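Kivesora Workshop Parts
Shop / Wrist parts / Breakaway couplings

Flover Breakaway Coupling, Revision B
In stock, ships from Jastby
Replaces Revision A (please read the part about the spring if you own one!)

If you came here from the email, hi, and sorry. If you came here shopping, you should read the sorry part too, since it explains why the coupling you're looking at is shaped differently from the one in the older reviews.

The Flover sits between the end of an arm and the gripper. When something pulls on the gripper harder than it should, the coupling lets go, the gripper hangs on its tether, and a little switch inside tells your controller to stop. I designed it for people doing cloth work, and mostly I had laundry in mind. Cloth is sneaky. A hard part gives you a nice clear bump when it hits something, but a pair of jeans just stretches a bit, then a bit more, and by the time your force reading looks funny you're dragging on whatever the other end is hooked on.

Revision A did this job fine on my bench for months and then, back in January, it didn't.

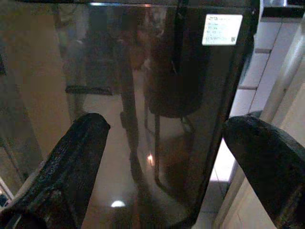
I'd been running loading trials with two arms on a washer, same routine over and over, somewhere past 700 cycles on that one coupling. One arm puts the denim in, opens, backs out. On the bad cycle the fingers opened and a belt loop stayed hooked on the edge of a fingertip. The arm backed out anyway (it had no idea) and took the jeans with it until the other leg wedged under the rim of the drum. That's exactly the moment the Flover is for. It should have popped at 30 newtons. It held on. The arm kept pulling until the joint limit in the Valcárcel controller finally tripped, and by then the washer had walked a good inch across the tile and I had said several things I won't put on a shop page.

No one got hurt. I was standing by the stop button, and I'd like to claim I hit it first, but the log says the controller beat me.

I pulled the coupling off that afternoon and tested it on the scale. It let go at more than double the rated force. I tested it again and it let go right on the number. Then high again, then fine. An intermittent fault is the worst kind because you can talk yourself into believing the good readings — I did, for most of an evening, if you want to know.

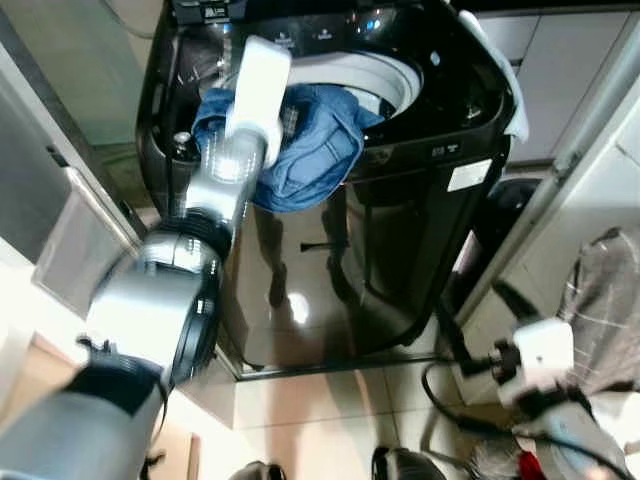
What I found when I cut it open was lint. Very fine blue lint, packed behind the detent spring where I'd left a small open slot for the cable. Every cycle brought a little more in. Once enough of it built up, the spring couldn't travel the whole way back and the balls stayed sitting in their pockets. Tapping the thing on the bench was enough to shift the plug and make it test perfectly, which explains a lot about my evening.

I had tested Revision A for load, for drops, for people bumping into it. I hadn't tested it for lint, on a part I sell for laundry. So, yeah.

There was a second problem and this one is only partly mine. The stop switch is wired in series with the release, so if the coupling doesn't release, the switch doesn't open either. The robot thinks everything is dandy. In Revision B the switch reads how far the spring has moved, and it opens well before the release point. You get your stop even if the mechanical side is jammed solid.
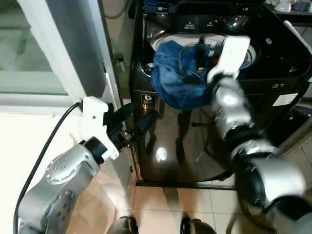
WHAT CHANGED IN REVISION B

The cable slot is gone. The cable now leaves through a rubber boot on the outside, and the spring lives in its own closed pocket with a felt wiper at the mouth. I ran the new one on the dirtiest load I could put together (old towels, new black socks, one terrible fleece blanket) and opened it up every so often to look. There's a bit of fuzz on the wiper and the pocket behind it is clean.

The switch moved, as I said above. You'll have to change one setting, because the signal now comes earlier. On a Valcárcel controller it's under Inputs, then Stop Behavior, and you want "hold" and not "retract." Please don't use retract with cloth. Retract is how you drag a washer.

It's also a little heavier, so redo your payload numbers before the first run.

SPECS

Release force: 30 N, straight pull
Weight: 70 g without tether
Mounting screws: 4, included
Tether: braided, included
Switch: normally closed, opens before release
Body: aluminum with rubber cable boot

IF YOU HAVE REVISION A

Take it out of service. I mean it, even if it tests fine, for the reason I just went on about. You can tell them apart by the slot: if you can see a narrow opening beside the cable, it's an A. Send me a photo of it and your address and I'll mail you a B free of charge. I don't need the old one back, though I'd love to see the inside if you've put a lot of hours on it.

Blowing it out with compressed air doesn't fix it. I tried. It drives the lint in deeper.

CHECKING THE ONE YOU HAVE

Do this with the arm powered down and locked. Hook a hanging scale to the gripper mount, pull straight and slow, and write down where it lets go. Snap it back together and repeat, and don't tap it or wiggle it in between. If any one reading is way off from the rest, believe that reading. I do mine at the start of the day before the coffee's ready.

Same goes for the switch. Watch the input on your controller while you pull, and make sure it opens before the coupling does.

And a note on setup in general, since people ask: the Flover is a backup. It won't make it okay to reach into the washer while the arms are live, and it won't catch a sideways twist nearly as well as a straight pull. Put a "did I really let go?" check in your program, before the back-out move. I've added one to mine. The arm opens, moves away a tiny bit, and looks at the load on the wrist before it goes any farther.

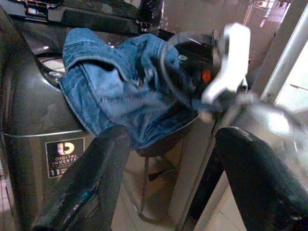
Wrist camera view, denim at the washer opening.

QUESTIONS I GET

Will it fit other grippers? If yours has the same bolt pattern as the drawing in the downloads tab, yes. If it's close but not the same, write me before you start drilling.

Can I get a higher release force? Not right now. I've had requests for a stiffer spring and I'd like more hours on this one first.

Is the felt wiper replaceable? Yes, and there's a spare in the bag. Swap it when it looks gray and matted.

Add to cart
Downloads: mounting drawing, wiring sheet, Revision A notice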